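Setting a table with old cups

Latrice Nguyen-Tran has kept a tea room in Mullside for 30 years, and she still washes most of the cups by herself. When I visited her, she had two shelves to sort before the afternoon guests, and she told me I could ask my questions while she worked.

"People think that the tea is the difficult part," she said. "For me it is the table. If the table is too full, the guest doesn't know where to put the hands."

She likes pale surfaces and round cups with a plain rim. Her first set came from a small shop called Montoya, which closed long ago, and only a few pieces of it are left. She doesn't keep them behind glass. "A cup that you don't use is only dust," she said, and then she laughed - a little at herself, I think.
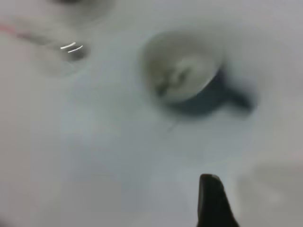 I asked her how much space one person needs. She answered that she learned this from Cletus Sorensen, her first employer, who was very strict. "Mr. Sorensen wanted the cup a little to the right, and after it nothing, a big piece of white. I was young and I found it cold. Now I do the same in my own room."

In September she will give a short course at the Lakesar community house, for people who want to set a table at home. There are 52 names on the list already, and this worries her more than it pleases her. "I have not so many cups," she said, and went back to the second shelf.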